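中間報告　多読用読み物教材「Vetport」開発・試行事業
提出先：Clivent教育助成基金　担当 Verna Lyons 様

今期の活動を報告します。先に結論めいたことを書くと、教材そのものは予定どおりできていますが、効果があると言える段階には達していません。前回の報告書にあった「生徒の読解力が着実に伸びている」という一文は、根拠が弱かったので撤回します。

1　教材の制作
中学二年生から高校一年生を対象とする英語の段階別読み物は、34編の初稿がそろいました。申請時の計画に沿った数です。ただし初稿がそろったことと授業で使えることは別の話で、語彙の見直しが済んでいないものがまだ相当あります。基本語2000語の範囲で書くという方針を立てたものの、実際に照合してみると、範囲外の語が注なしで出てくる箇所が続々と見つかりました。とくに歴史ものと料理の話がひどく、書き手が「これくらいは知っているだろう」と判断した語ほど外れています。

音声は制作会社Pettigrewに委託しました。発音は明瞭ですが、初級向けの朗読が遅すぎるという指摘が試行校の先生方から出ています。文の切れ目ではなく単語ごとに間が空くため、かえって意味が取りにくいとのことです。聞き直してみて、もっともな指摘だと思いました。録り直しの費用は今期の予算に入っておらず、来期の予備費で賄えるかどうか検討中です。

2　試行校での使用状況
試行は2校で、1月から始めました。一校は毎週木曜の朝読書の時間に、もう一校は英語の授業の冒頭十分で使っています。条件がこれだけ違うと、両校の数字を並べて比べることにあまり意味はありません。報告書の体裁としては一つの表にまとめたくなるところですが、今回は見送りました。

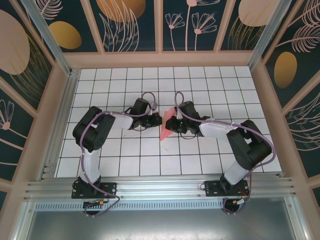
写真提供：Sirkberg教材研究室

読書記録の回収率は、最初の数週間は良好でした。その後は目に見えて落ちています。記録用紙の感想欄には「おもしろかった」とだけ書かれたものが多く、読んだのか、表紙だけ見たのか、用紙からは判断できません。朝読書で使っている学校の先生は、静かに座っている生徒がみな読んでいるわけではないと率直に話してくださいました。こちらの集計では、その時間もすべて「読書時間」に入っています。この数え方は改める必要があります。

一方、話の結末を伏せて配った編では、続きを借りに来る生徒がいたそうです。明るい材料ではありますが、先生からの伝聞であり、貸出の記録は取っていませんでした。次の期間では取ります。

3　評価方法について
事前・事後テストを実施し、平均点は事後のほうが上がりました。しかし、事後テストの問題文には教材と同じ話題が含まれていました。作問の時点で気づくべきことで、この結果を成果として外に出すつもりはありません。また、教材を使わない比較学級を設けていないため、通常の授業による伸びと区別がつきません。申請書の「効果を検証する」という表現は、今の設計では荷が重かったと考えています。

次の期間では次のように変更します。
・テストの文章は教材と重ならない話題から選び、作問は教材の書き手以外が行う
・各校で、開始時期を遅らせる学級を設ける（学校側の了承はこれから）
・感想欄を廃止し、内容についての短い一問に置き換える
・読書時間ではなく、読み終えた編を記録する

4　教員研修
授業での使い方を紹介する研修会を開きました。終了後のアンケートはおおむね好意的でしたが、研修直後に主催者が配る用紙に厳しいことを書く人は少ないものです。参考になったのは、むしろ休憩中に出た「教科書の進度を考えると、十分でも惜しい」という声でした。これに対する答えを、私たちはまだ持っていません。教科書の単元に対応した一覧表を求める意見もあり、試作を始めています。ただ、一覧表をつけると多読が単元の補習として扱われるおそれもあり、制作担当の間でも意見が分かれています。

5　経費
印刷費は見積もりを下回り、音声制作費は上回りました。差し引きでは予算内ですが、上記の録り直しを行えばその余裕はなくなります。費目間の流用が必要になった場合は、事前にご相談します。

6　お願い
計画では、来期に試行校を増やすことになっています。私たちとしては、校数を増やす前に、現在の学校で測り方を直すことを優先したいと考えます。拡大を先送りした場合に助成の条件に触れるかどうか、ご見解をお聞かせください。語彙の見直しを終えた編から順に見本をお送りします。修正前の初稿も併せてご覧になりたい場合は、その旨お知らせください。

Sirkberg教材研究室　Vetport事業担当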